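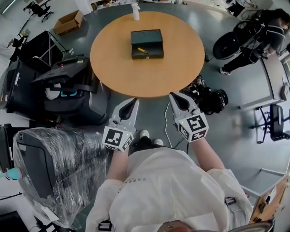 Notes for the evening talk: our visit to the Zalum open day

Welcome everyone, and wait for the people at the back to find a seat (there are always a few still queuing for tea, and I'd much sooner start late than have them miss the beginning). Say thank you to Amau for letting us have the hall again. Mention the coats.

Begin with the journey, briefly! We set off from the Steneretti car park in October with 23 of us on the coach, and I must not tell the story of the wrong turning, however much the front row asks for it.

Then what I expected. I had pictured a factory with a fence and something large swinging about behind it. We were shown into a tall white hall with a mezzanine and big windows, where people were getting on with their work, and the thing we gathered round was a little wooden table. Pause here and let them look at the slide.

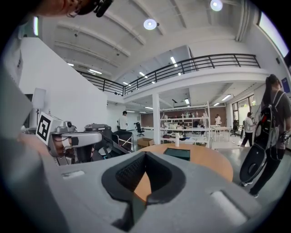

The round table, seen from one of the hand-held grippers.

Explain that the grippers are held in the hands, one in each, and that a person does the job with them so that a robot can learn from the recordings later. Our guide put it very nicely: you are lending the machine your patience. I tried it myself and I was dreadful. You reach for a thing as you would at home and find your fingers have become two stiff points, and you have to slow right down, a bit like eating peas with chopsticks.

Somebody will ask what the patterned cubes are for. Short answer: they help the computer work out where each gripper is and how it's turned. If they want the long answer, send them to the leaflet, page 10, and keep moving.
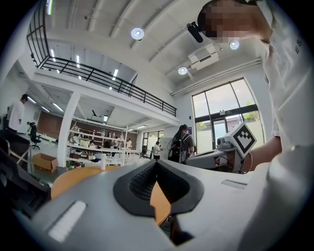 Kragh, December 29, 2024

I'm adding this part after going through my notebook again over the holiday, with a mince pie to hand. The guide told us they had made 659 recordings by the day we came, and that 178 of those were set aside to be done over again. I wrote that down twice, I was so struck by it. Read both figures out slowly.

Then the question I was asked on the coach home, whether all this will put people out of work. I haven't got a clever reply. Say what I saw, which was a good many people being very careful over small things, and ask the hall what they think. Leave a good long while for this, and have the spare microphone ready on the left.

Last slide, leaflets by the door, and remind them the spring outing list closes when the coach is full.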